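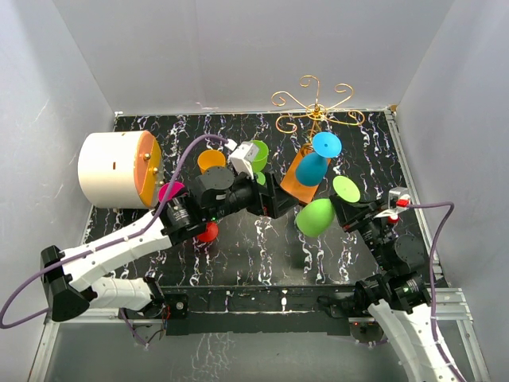 Issue 300, page 2

The new head greenkeeper at Brarmont has been up since four and it shows. Tea in one hand, phone in the other. We get fifteen minutes between the mowers coming in and the seniors going out.

First question, the greens. Everybody asks about the greens. "They were slow last year, I know they were slow, I've been told in the car park," he says. "You can't rush it. We've cut the feed back and topdressed twice since March. Come back in June and moan at me then."

He came over from Janditier, a links course, and says the change has been a shock. "Sand there. Clay here. It rains and you've got a pond on the seventh." Drainage first, then. The club has found the money for 500 metres of new pipe, starting behind the seventh green and running down to the ditch. Another 900 if the first lot does it's job.

And the bunkers? A long sigh. Two are going for good, the pair on the left of the twelfth. "They only ever caught the high handicappers. Good players fly them. So what are they for?" Not everyone agrees – a few of the longer-serving members have written in – but the work is booked.

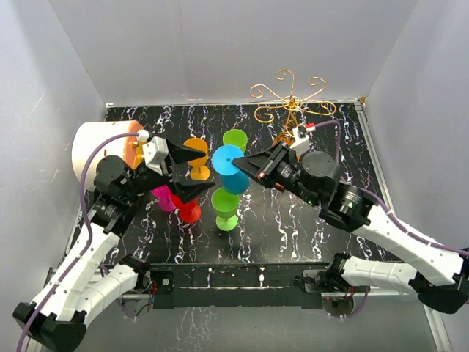
He's more cheerful on the subject of winter play. No temporary greens unless there's frost, mats on the par threes only, trolleys allowed if the paths hold up. "People pay all year. They should get to putt on a proper green all year, if we can manage it."

Does he play himself? Used to be off four, now "somewhere north of nine". Gets out in the evening when the course is quiet, carries a half set, mostly ends up reparing pitch marks. Other people's. "That's the one thing I'd ask. Fix yours and one more. Takes ten seconds."

The Kröger Cup is next up, and he wants the rough down a touch before then. Last year's winner was nine over. Too hard? "Bit hard, yes. Half the field lost a ball on the first." He looks at the clock, finishes the tea. The seniors are on the tee already.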